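Jilta adds neutral grey to Ultari matt finish range for interior joinery

Ultari 502 available to trade customers from September

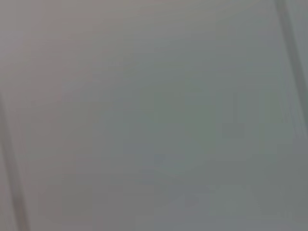
Medium grey, cooler towards the middle and with a faint pinkish tint at upper left.

Jilta has extended its Ultari range of matt finishes with a medium neutral grey, Ultari 502. The finish is intended for cupboard doors, drawer fronts, shelving and wall panels in kitchens, utility rooms and small offices. It will be supplied to joiners, fitters and maintenance contractors from September, and is the eleventh shade in the range.

Ultari 502 was developed at the Jilta works in Berhe following requests from existing customers for a grey between the pale and dark shades already on sale. The two existing greys are widely specified for new rooms but have proved hard to match with older fittings, where doors and panels have often been replaced at different times. The new shade is set at a middle depth and carries a slight green component in the pigment mix.

Neutral greys are sensitive to the light in which they are seen. Under warm lamps, or beside red and pink surfaces, a grey of this type will take on some of the surrounding colour. Under daylight from a north-facing window the same panel will look cooler. Jilta therefore advises customers to approve a sample in the room where the finish is to be used, in the morning and again after dark with the lights on. Samples should be viewed upright if the finished part will be upright. A panel lying on a bench reflects the ceiling and will usually look paler than it does once hung.

The finish is a water-based coating applied by spray or short-pile roller. It is supplied in one sheen level, matt, and is not offered in satin or gloss. The low sheen reduces glare from ceiling fittings and makes small differences in flatness less noticeable on long runs of panelling. As with all matt coatings, repeated hard rubbing in one place can polish the surface, and abrasive pads should not be used.

Preparation is the same as for the other shades in the Ultari range. Previously coated surfaces should be washed, rinsed, allowed to dry and lightly abraded. Bare timber and fibreboard require one coat of Ultari base, with a second on cut edges, which absorb more material than the face. Two coats of finish are normally enough over the base. Three are recommended where a dark colour is being covered, or where the existing surface has been patched with filler.

Joints between panels need separate attention. A gap or seam will appear as a darker line against a mid grey, and the line is more obvious than it would be on a charcoal shade. Where a continuous appearance is wanted, joints should be filled and sanded before the base coat is applied. Where the joint is to remain visible, Jilta recommends finishing the panel edges in the same shade before assembly and keeping the gap to an even width along its full length.

Parts for the same run should be coated together and from the same batch. The batch code is printed on the lid and repeated on the base of the container — fitters are asked to record it before the lid is discarded. If more than one batch has to be used, the contents should be combined in a clean vessel and stirred by hand. Changes of batch are best placed at an internal corner.

Trials of the new shade were carried out with Enomum, a joinery contractor which refits staff kitchens and store rooms. Enomum applied Ultari 502 to replacement doors and end panels over a period of nearly 11 weeks, using both spray and roller. The trials were used to settle the thinning instructions for roller work, which differ slightly from those for the paler shades. They also led to a change in the wording on the container: the earlier text allowed a second coat once the first was touch dry, and the revised text asks for the full interval shown in the data sheet.

Roller application should be finished in one direction, with a wet edge maintained across the whole panel. Stopping part of the way across will leave a band that may remain visible after drying. Doors should be removed and laid flat where this is practical. Handles, hinges and catches should be taken off and the parts marked so that each door can be returned to its original position.

For routine cleaning, a soft cloth, warm water and a small amount of washing-up liquid are suitable. Spills of tea, coffee and cooking oil should be wiped up promptly. Marks that remain can be treated with a second wipe after the area has been left damp for a few minutes. Local touching-in is possible on small chips, although a repaired spot on a large flat panel may be seen from an angle, and recoating the full face to the nearest edge will give a more even result.

The new shade will be sold in the same container sizes as the rest of the range. Coated sample boards are available on request and are prepared with the actual finish, not printed. Each board is left uncoated on the back so that it can be labelled. Customers who hold the current Ultari shade card will receive a replacement card with their next order, and the existing greys remain on sale without alteration.

Orders placed before September will be held and sent out when the first production batch is released. Technical data and safety sheets for Ultari 502 will be supplied with each order, and can be requested in advance from the Jilta trade desk in Berhe.

Notes to editors

Jilta manufactures coatings for interior joinery and fitted furniture at its works in Berhe.

Ultari is the company's range of water-based matt finishes. Ultari 502 is for interior use only and is not suitable for floors, worktops or surfaces in continuous contact with water.

Sample boards are available to the trade press on request.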